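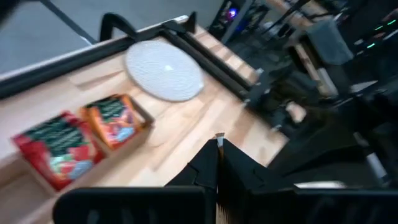

Wrist camera view: two snack boxes in the wooden tray, round woven placemat behind.

Flosora Tabletop Demos

Flosora is a set of hand-guided and teleoperated demonstrations for two-arm tabletop work, and we're really happy to finally have it out the door! Every episode was driven by a person, start to finish, with no scripted motion mixed in.

What's inside

1578 episodes across 105 task variations. Most are small kitchen-table jobs: moving a box from the tray to the placemat, putting it back, swapping two boxes, squaring up a crooked one. Each episode has wrist video, joint positions, gripper opening and a one-line instruction typed by the operator.

How it was recorded

Operators used the Plemance leader arms for remote control. The kinesthetic episodes (moving the arm by hand) are tagged "guided" in the metadata — handy if you want to keep hands out of your training set.

Known quirks

Wrist video blurs during fast reaches. We left those parts in, and our own policies coped better than we expected. Colour balance drifts a little between sessions. Version 2 fixes the swapped left/right labels from the November release.

Questions

Open an issue or ask Tanko Ekwueme, who looks after the loader. New task ideas are very welcome — the odder the better!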